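Review: Mosavo gripper pair for teaching machines to put things away

February 26, 2022
By the workshop desk

The Mosavo set is two grippers, one for each hand. A person does a chore wearing them, and Pukex software turns the recordings into something a robot arm can try to copy. We had the set on a table for 25 days and gave it one job, putting packaged food into a plastic container.

The build is simple and mostly good. The fingers open wide enough for anything we would keep in a kitchen drawer, and the pads grip well on card and plastic. They also pick up lint. We brushed ours every morning and they still got fuzzy along the top edges. 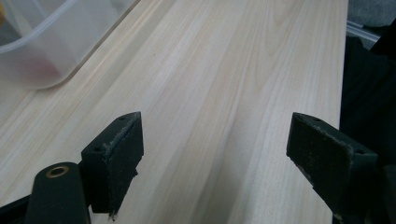 Grip pads with dust and some fraying on the left one.

Spare pads can be ordered, but ours weren't due until March. The Boros pads we used last year lasted longer and held less well.

Recording is easy to learn. After an hour it feels close to using kitchen tongs. We saved 1584 good runs and threw out the ones where somebody dropped something. The cables are the main annoyance, and I would pay extra for a set without them.
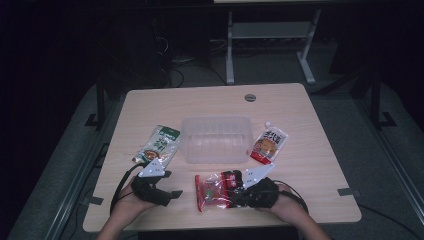
Soft packs are the hard part. A person feels a bag slide and squeezes a little more. The arm we trained, a Cilto, closed on the same spot every time and let go of crinkly bags far too often. It got 60 percent of all items into the container. Boxes went in almost every time, and flat packets often had to be tried twice.

So can a machine put the groceries away? Ours can't yet. For packing one known product on a shop floor, I think it is close. The set itself does what it is sold to do, and I would buy it again with two spare pairs of pads.

Comments

benchtop3083: Did you try the softer pads on the bags?

gray_mitten: 60 percent is better than my kids.

oldpress: We pack spice packets by hand and will be doing so for a while, by the sound of it.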